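Robotics club update from Ginstead, Sat 28 January. Putting it all in one thread so the parents' group and the Brokholm team can find it.

We've had the kitchen task since November. The rules come from the Hillemier student challenge: build a gripper, collect your own demonstrations by hand, then train an arm to repeat them. The kitchen task includes a rice cooker, a divided dish and a plate of fake food.

Our target is 600 demonstrations before judging. Students work in pairs — one on the gripper, one resetting the table. They swap after 13 runs, which is when wrists start to complain.

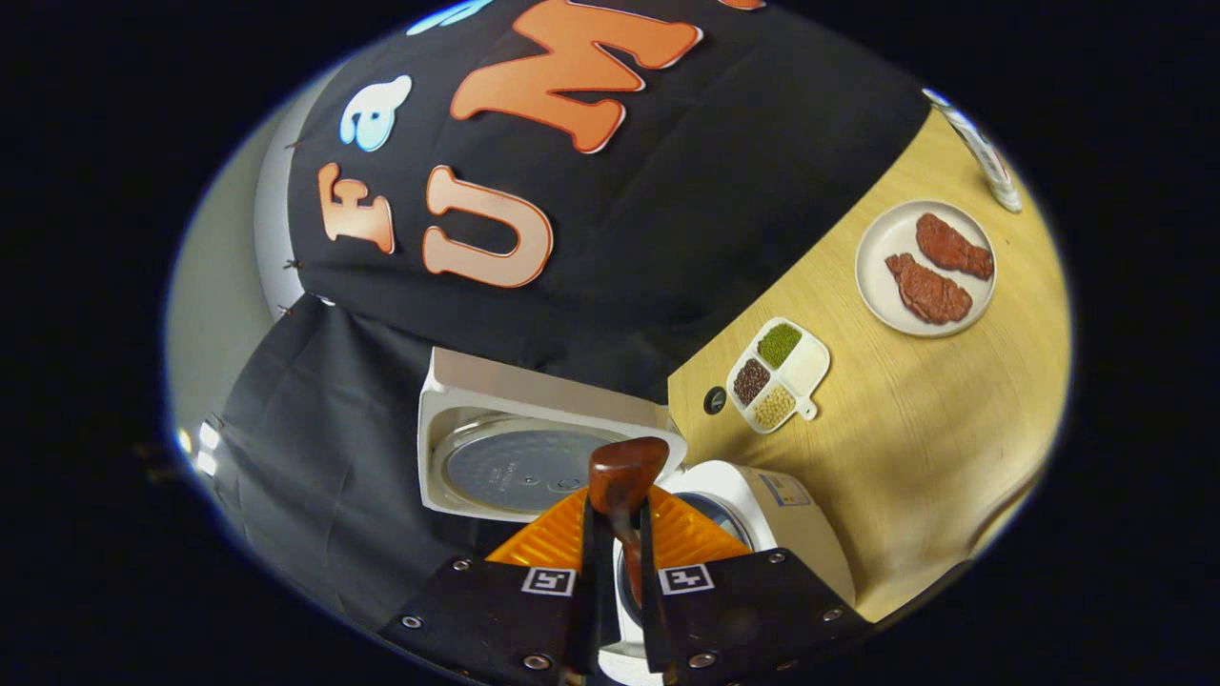
Orange fingers closed on the wooden handle, rice cooker lid open. Beans and grains in the divided dish, imitation steak on the plate.

The wooden handle has been the hardest thing to hold. It's round and smooth, and a grip that starts too high tends to slide. The ridged fingers do better than the flat ones we printed first.

The square markers on the finger mounts tell the software how far the fingers are open. If a sleeve covers one, we throw out the run. Roll up your sleeves, please.

Money: the build has cost $855 so far, most of it on the camera and screws we bought twice. Gillies Hardware gave us a discount on the second batch.

One question for the Brokholm team. The handbook caps each upload at 4,000 files. Is that per task or per school? We read it both ways.

Next session is in the same room. Bring a laptop charger. We still need one more pair for the late slot.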